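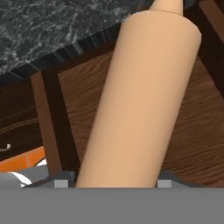
Grollier Bench Gripper for Bakeries and Prep Kitchens

We love this one. The Grollier is a two-finger gripper that mounts on a Herier arm and takes over the fetching and putting away of hand tools in a working bakery: rolling pins, scrapers, whisks, the long spoons that always end up at the wrong bench. Small pads on the fingers hold a smooth round barrel without squeezing it hard, and you can teach it a new tool in 8 minutes from the panel.

What changes on the shift

Thư Thái runs the pastry bench at Itden, where the gripper went in last September. Her crew used to lose the start of every batch walking to the rack and back. Now the bakers stay with the dough and call up the next tool with a foot pedal (floury hands welcome!). Two of them learned to set up the tool list themselves, and that has become part of their job, with the pay grade to match. Rolling is still done by people.

Trying your kitchen first

Every order comes with a simulated run. Send us your cabinet and counter layout and we test the reaches and grips on screen before anything gets bolted down.

Specifications
Fingers: two, with replaceable pads
Maximum opening: 134 mm
Cycles between pad checks: 600
Controller: Giáp, panel or pedal
Price: $3,645, arm sold separately

Spare pads ship with the gripper.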